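Bin-Picking Cells: Frequently Asked Questions on Safe Setup and Good Practice

Applies to all picking cells at the Altinholm site. Questions not covered here go to the cell safety lead, Zoltán Somogyi.

Which standards apply to our cells?

ISO 10218-1 covers the robot as delivered. ISO 10218-2 covers the integrated cell, including the gripper, fixtures, guarding and controls. The site rules on this page add to those documents and do not replace them. Where two rules conflict, use the stricter one and report the conflict.

Does a risk assessment for one cell cover another cell with the same arm?

No. The assessment belongs to the application. A different gripper, bin, part or floor layout is a different application. You may reuse the Madano template, but every line must be reviewed and signed again for the new cell.

What counts as a change that needs a new review?

Any change to the tool, the payload, the speed limits, the bin position or the guarding. Swapping a worn bin for one of the same model in the same position needs only a logbook entry. Changing the part mix needs a review if the new part is heavier, has sharp edges or could be thrown farther when dropped.

How should the bin be held in place?

Use mechanical clamps on the rim or a bolted fixture. Tape may mark a position but may not carry load. Check clamps by hand at the start of each shift. After a collision stop, check them again and verify the bin position before you restart in automatic mode.

How should cables on the arm be routed?

Leave enough slack for the full range of the wrist joints, then secure the bundle so that the slack cannot reach the gripper or the bin wall. Run the arm through its extreme poses at reduced speed and watch the loop at each one. Ties must hold the bundle without pinching it. Trim the tails flush - cut ends scratch hands and catch on neighboring cables.
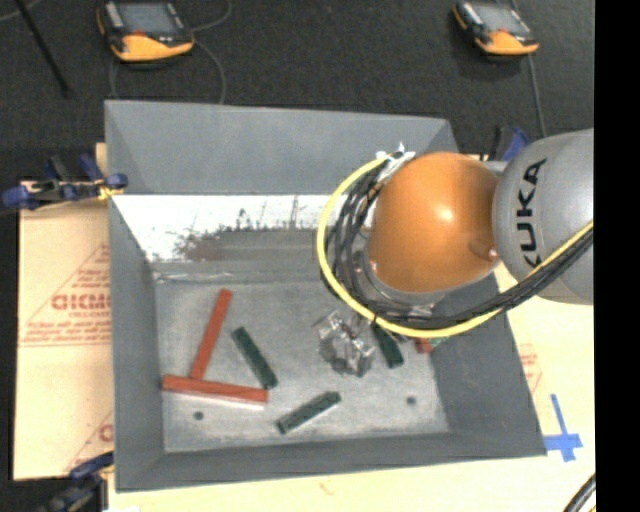 Cable jackets are inspected every 400 operating hours. Look for flat spots, cracks and shiny areas where the jacket has been rubbing. Replace a damaged cable. Do not wrap it and return it to service.

Where do teach pendants and other handheld controllers go during a run?

Outside the reach of the arm, within reach of the operator, and with the cable clear of the walkway. A holder is preferred. If more than one controller is connected, label each one with the device it controls. An emergency stop button on a disconnected pendant must be covered or stored out of sight, so that no one reaches for a button that does nothing.

May I reach into the bin to free a part?

Only with the robot stopped and the safeguard open, or in manual reduced-speed mode with the enabling device in your own hand. A program pause is not a safe stop. In manual reduced-speed mode the tool center point is limited to 250 mm/s.

What about transparent or reflective items?

Depth sensors often return missing or false points on clear film and shiny surfaces. The planner may then treat the area as empty and drive the gripper too low. Set a floor limit in the controller that does not depend on vision, and keep the contact force threshold active for every pick. Mixed bins with clear items start at 30 percent speed until the failure log has been reviewed.

How many picks are needed before a cell is released?

The Lương procedure calls for 2,000 consecutive picks without a safety stop caused by the cell itself. Missed picks are allowed and are logged separately. A stop caused by a person opening the gate does not reset the count.

How do we judge bin wear?

Scuffs and scratches are acceptable. Cracks, loose rims and a floor that flexes under the gripper are not. If surface wear affects part detection, retake the background reference first, then replace the bin if errors continue.

Who can clear a fault?

Anyone trained on that cell can clear a missed pick or a vision timeout. Collision stops, drive faults and any fault in the safety circuit need the cell safety lead or a named deputy. The Zumex checklist has 13 items and must be completed before the reset. Attach it to the fault record.

How often is this page updated?

Each August, and after any reportable incident. Printed copies are not controlled.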